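Clisbridge Shared Workshop Forum
Builds in Progress > Robotics and Automation
Thread: Cutlery sorting arm, Collet project: request for comment on cup layout and gripper

werka_bench
Posted 7:40 pm

Members are invited to comment on the current state of the Collet build. The purpose of the project is a tabletop arm that takes mixed disposable cutlery and places it in cups by type. The arm will be used at the workshop's shared suppers, where the sorting is at present done by hand.

The base and the first two joints are complete. The gripper is not. Before the fingers are cut, we are recording the task as performed by a person, so that the grasp and the order of work can be taken from the recordings. The wrist markers give us hand position, and finger position is estimated separately. We have 973 grasps logged as of this month. The target for the first training run is 400 clean grasps per utensil type, and knives are the only type that has reached it.

The layout under test uses three mesh cups set in a line near the back of the table, with the working space left open in front.

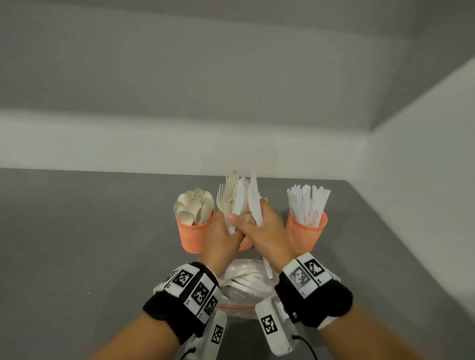
Prokotine: I would ask the project to reconsider handling utensils in bundles. A person can hold a mixed handful and separate it by feel. A two-finger gripper cannot, and any recording of that motion will be of little use to you later. I recommend that only single picks be counted toward the 400.

werka_bench
Posted 8:15 pm

The point is accepted in part. Single picks are already tagged separately and will be used for the gripper. We wish to keep the bundle recordings for the second stage, when a wider jaw may be fitted. Removing them now would save storage and nothing else.

lathe_and_level
Posted 8:32 pm

With respect, I disagree with both of you. The problem is the supply side. If the cutlery were fed down a shallow tray with a 6 degree slope, most pieces would settle flat and the arm would never need to reach into a pile. I built a feeder of this kind for bolts and it ran without attention for a full season.

Prokotine
Posted 8:50 pm

Bolts are heavy and have one shape. Fork tines catch on each other and on everything else. I have tried trays for plastic parts of this weight and they jam. A tray would also add a motor and a second controller to a project that is short of bench space.

werka_bench
Posted 9:05 pm

The feeder question was discussed when the project was approved, and the decision was to pick from the container as supplied. Any member may propose a change to that decision, but it should be supported by a test. Our main difficulty at present is the zip-top bag. Clear plastic gives poor depth readings, and the crumpled lower part is worse than the rest.

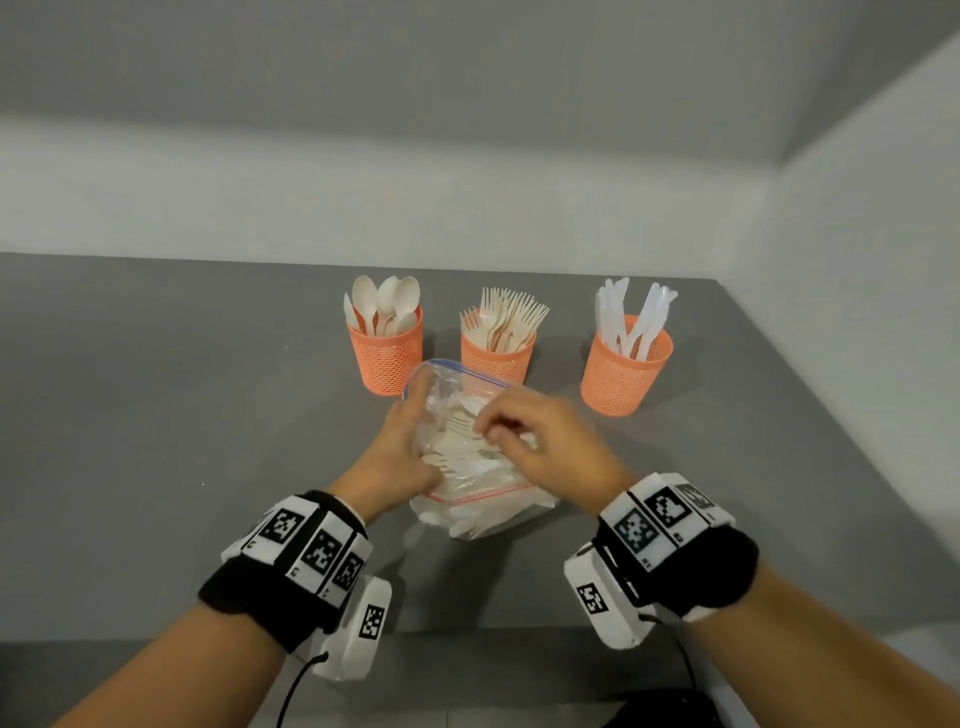 Grasp selection will be revised in the next version of the software. The present rule takes the highest piece the camera can find, and it fails whenever the plastic is mistaken for a utensil. With one hand on the side of the bag and the other reaching in from the top, the work is clearly a two-handed one, and a single arm will need a fixed clamp to do the holding. The clamp will be printed in two halves and bolted to the table. Comments on the jaw width are welcome. Our draft figure is 5 inches.

lathe_and_level
Posted 9:21 pm

Five inches is generous for one side of a bag. A narrower jaw with rubber facing would hold as well and leave more room for the wrist joint. I will withdraw the tray proposal until I have a working sample to show.

Prokotine
Posted 9:30 pm

I support the clamp. I would still empty the bag into an open bin and be done with the plastic altogether. Please record my objection with the design notes.

werka_bench
Posted 9:44 pm

Noted and added. The clamp drawing will be placed in the Collet folder, and the old jaw drawings should not be used for cutting.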